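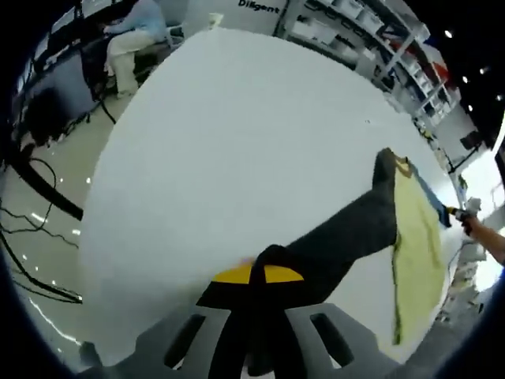

Two Grippers, One Towel

I spent most of August going back and forth between two finger setups for the hand-held grippers, and cloth is what settled it. Boxes and cups had told me very little, as both sets picked those up fine.

The first set is from Tullach. It has a stiff finger and closes fast. The second is from Fesano, a bit softer at the tip and slower to close. I ran 566 grabs with the Tullach set and 759 with the Fesano one. The numbers don't match because I had a bad cable for part of the first week and threw those runs out.

Flat cloth is harder than I expected. You have to get one tip under the edge without pushing the whole thing across the table. Holding a corner from each side helps a lot, but then both hands need to pull at the same speed or one side slips out.
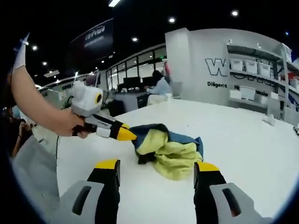 Yellow tip against the bunched-up towel, second gripper open in front.

Bunched cloth was easier to grab and harder to do anything useful with. Amado Tiongson suggested opening the fingers all the way before each approach, and I've kept doing that. My wrist gave out after 14 minutes at a stretch with either set.

I'm staying with the Fesano fingers for now. Next up is the Tremby controller, once I get the firmware to load.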